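# Skosaso hand-held gripper pair

The **Skosaso** is a pair of hand-held grippers used at the Junville workshop to record manipulation work for later robot training. One person carries both grippers, one in each hand. Each gripper has two fingers and a cube with black-and-white square markers, which lets the software calculate where the hand is in the room. The pair was put together by the Beddoe group and is maintained under the procedure written by Rhiannon Mathias, usually called the Cilham sheet.

## Parts

The working parts are the fingers, the trigger with its return spring, the marker cube and the cube mount. The left and right grippers have the same mechanical parts, but their cubes carry different patterns and must not be exchanged. A cube on the wrong side does not stop the recording. The software accepts it and gives the left path to the right hand, and the mistake is often found only when the files are reviewed.

The mount is held by two small screws. In the first version it was glued, and every change of a cube meant cleaning the surface with a blade. Screws were introduced in May, together with a small pin that fixes the angle of the cube.

## Setting up

The daily setup follows a fixed order:

1. Wipe the cube faces with a dry cloth. Alcohol makes the printed squares grey after some weeks.
2. Check that each cube sits flat on its mount and does not turn when pushed with a thumb.
3. Open and close the fingers ten times and feel for any resistance.
4. Hold both grippers in view of the camera and wait until both cubes are found.
5. Record a short walk through the area and read the detection value.

The value in the last step is the share of camera images in which both cubes were found. The Cilham sheet asks for 97 percent or more. Between 88 and 97 percent the pair may be used for practice, but the files are marked. Below 88 percent the operator must look for the reason before going on — most often it is a dirty face or strong light from a window.

## Working area

Markers are read well only if at least one face is turned to the camera, so the check walk includes places where the operator's arms have little freedom, such as narrow passages and the tops of stairs. Cables on the floor are moved to one side where possible, as the operator looks mostly at the hands.

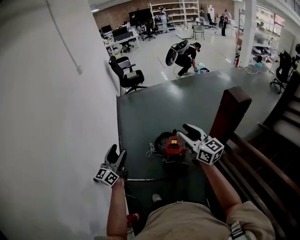
How often should the finger springs be changed? Every 2000 closings, or earlier if the fingers come back slowly after the trigger is released.

## Repair

Springs are changed in pairs, left and right together, so that both hands feel the same force. The old spring is pulled out from the rear with flat pliers. After a new spring is fitted, the opening between the fingers is measured and should be 80 mm.

Scratched cube faces are not repaired. A new face is printed on matte paper and glued over the old one, and the cube is then calibrated again. The last full calibration listed on the sheet is dated 2026-03-18.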